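Gripper fault still open

The Hotska arm stopped with its fingers closed 24 times in April, and Bakker's report calls every one a "sensor event." We have our doubts. Koen Van Acker went through the logs and found the release command had been sent each time. A software patch is promised.

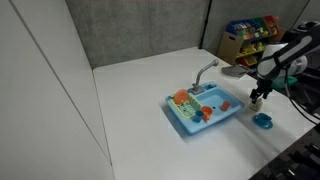 Until someone shows us the patch working over 100 cycles on the toy sink and cups, hit the stop button before you reach onto the table, even if the screen says the arm is idle. It has said that before.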